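A shoe rack by the door works best if you treat it like a kitchen shelf: a set number of spots, things that get used kept in front, and a wipe now and then. These notes cover setting up a small tiered rack, loading it, and keeping the shoes on it in decent shape.

## Before any shoes go on

Do the sorting on a table. The floor is hard on the knees, and you don't notice a split seam or a worn heel when you're looking down at it from standing height. Clear the table completely first and wipe it with a damp cloth, then dry it. Grit left on a wood top will scratch it as soon as you drag a shoe across. 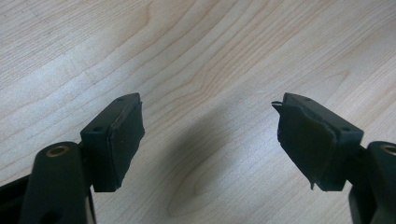 Bring the shoes over one pair at a time. Knock the soles together outside, over the trash can or the back step, and pull any stones out of the tread with an old butter knife. If the laces are muddy, take them out now and soak them in a bowl of warm water with a little dish soap while you do the rest.

Sort into these piles:

- Worn every week. These go on the rack.
- Worn in one season only. Box them.
- Needs a repair. Put these in a bag by the car keys or they will sit for a year.
- Doesn't fit or hurts. Give away.

We started with 9 pairs by the front door and put 6 back. The rest hadn't been worn since last May.

## Setting up the rack

Tighten every screw before you load it. Bamboo racks in particular tend to loosen after the first couple of weeks, so go over them again at the end of the month. Use a hand screwdriver. A drill will strip the holes, and once a hole is stripped the leg will wobble for good. If you already have one like that, pack the hole with a wooden toothpick and a drop of white glue, snap the toothpick off flush, let it dry overnight, and put the screw back in.

Check for rocking by pressing on opposite corners. A felt pad under the short leg fixes most of it. On tile, use rubber pads, as felt slides.

Talha Arain, who lives downstairs from us, keeps his rack up on a low bench so the bottom shelf is at knee height. It makes sweeping easier, and his mother can reach her shoes without bending. If you do this, fix the rack to the bench with a couple of small brackets. A rack loaded only at the top tips easily.

## What goes on which shelf

Put the heavy shoes low. Boots and anything with a thick sole belong on the bottom, daily sneakers in the middle, and the top is for flats, slippers, or a tray for keys. If the top is a solid panel with a lip, it will hold small things without a tray, but it will also hold water, so no wet umbrellas.

Facing matters more than people think. Toes in and heels out takes the same room as the other way, but you can grab a pair by the back of the collar with one hand. Shoes with a heel tab or a pull loop are made for this. Toes out looks neater and shows off the shoes, and that's fine for a closet.
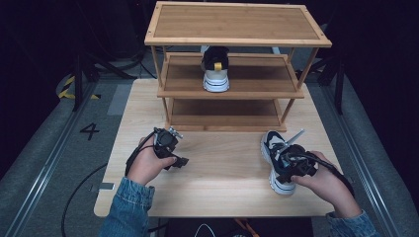

Leave a finger's width between pairs. Shoes pushed tight together don't dry, and the dye from dark ones can rub off on white soles. For narrow racks, you can stagger the pair, one shoe forward and one back, and gain a bit of width.

Slatted shelves let dirt fall through to the shoes below. A strip of shelf liner cut to size stops that. Cut it about half an inch short on each side so it doesn't curl up at the edges. Take it out and rinse it when it looks gray.

## Handling mesh sneakers

Mesh is light and comfortable and does not put up with rough treatment. Never pick a mesh shoe up by the tongue or the side panel. Hold it by the heel, or put your fingers inside and lift. The collar padding is usually the first part to go, and most of that wear comes from stepping into the shoe with the laces tied. Untie them, or use a shoehorn. Hang one from a hook on the end of the rack so it gets used.

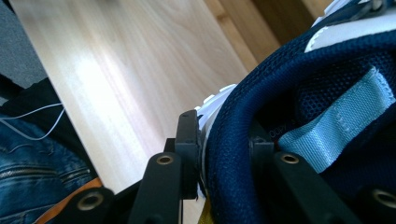
To clean mesh, brush it dry first with a soft toothbrush. Then mix a small squirt of dish soap into 2 cups of lukewarm water and work it in with the same brush, going along the weave. Blot with a white towel. A colored towel can leave its dye behind. White rubber trim comes up well with baking soda and water mixed to a paste. Rub it on, wait ten minutes, wipe it off, and keep it away from the fabric, where it dries to a crust that takes ages to brush out.

Stuff the shoes with plain paper and let them dry away from the heater. Change the paper once, after an hour or two. Newspaper is all right for dark shoes but can mark a pale lining.

## Smell

Pull the insoles and dry them separately. A spoonful of baking soda left in each shoe overnight takes care of most of it. Tap it out in the morning over the sink. If the smell is still there, replace the insoles. They wear out long before the shoe does.

Wipe down the rack itself when you do the shoes. Use a barely damp cloth on bamboo, then a dry one, and don't forget the undersides of the shelves.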